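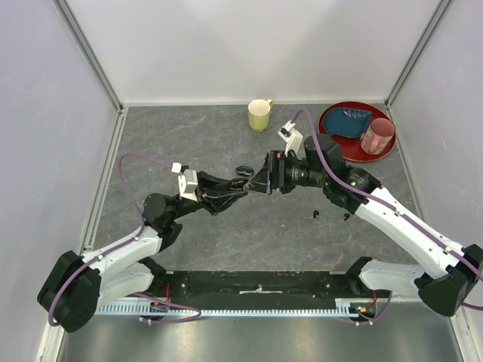 Ticket 3008, reply from Saturnino Bravo

Okay, so I tried the reset you guys suggested and my Dranito coupe still won't see the key fob! I get the "key not found" message, then it starts on the third push. Battery in the fob is new, and the spare does the same thing (tried both at lunch on Friday). 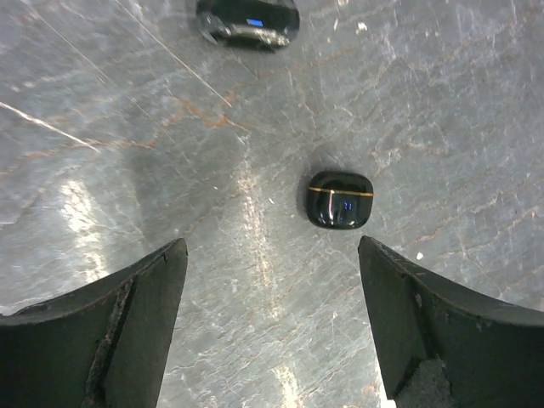
The fob is the older style with the slide-out blade, bought through Aguirre with the car. It's shiny black and rounded, a lot like that little case with the orange-gold line across it, only mine has buttons. Error code on the dash is 484. Do I need to bring it in, or can you send the update over the app?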